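Why I Started Keeping a Tide Notebook

I am eleven weeks into keeping a tide notebook and I can't stop talking about it, so now you get to hear about it too!

It started in November, which is a silly month to fall for a beach. We had moved to Grusenow at the end of the summer, and I'd been treating the water like wallpaper. Nice to look at, always there. Then one Wednesday I walked down to Bastos Point after lunch and the whole beach was gone. The water was right up against the steps. I went back the next day at the same time and there was a strip of wet sand, just wide enough to walk on. I knew tides moved (I did go to school) but I had never once noticed that they slide later from day to day. High tide comes back something like 50 minutes later each day, and that's the moon's doing, and I find that completely wonderful.

So I bought a notebook. It's a plain one with 48 pages and a green cover, and I rule each page into columns: time, how many steps are showing, wind, and whatever else I feel like. There are 41 steps down to the sand at Bastos Point. On the lowest tide I've caught so far, every one of them was clear and I could walk all the way out to the flat rocks. On the highest, the bottom 6 were under. I went down in my slippers for that one -- not my best idea.

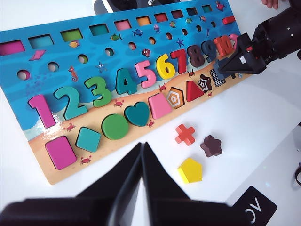 The "whatever else" column has turned into my favorite. I started out writing things like "gray" and "cold," and now I can fill three lines without trying. Foam that piles up and shivers in the wind. Little birds running along the edge like they're late for a bus. Long brown ribbons of kelp after a rough night, and that smell, which my kids hate and I have come to love. I've learned that the two big swings each month come near the new moon and the full moon, and those are called spring tides even in the dead of winter. The gentle ones in between are neap tides. I say "neap" out loud a lot more than I need to.

You don't need much to do this. The printed tide table costs next to nothing at the Selleo, our corner store, and I keep it folded in the back of the notebook. I did ruin my first one in the rain, so now it lives in a sandwich bag. Pencil works better than pen when your hands are cold and the page is damp. And check the table before you go out on the rocks, please, and turn back earlier than you think you have to. The water comes in behind you at Bastos Point, through the low spot on the left, and it's quick about it.

Next on my list is the river mouth over by Furkomwood, where the high tide is supposed to push a long way up between the trees. I want to stand on the footbridge and watch the river change its mind! The table has a good high one coming up just after breakfast on Saturday, so I'm packing the thermos and leaving the slippers at home.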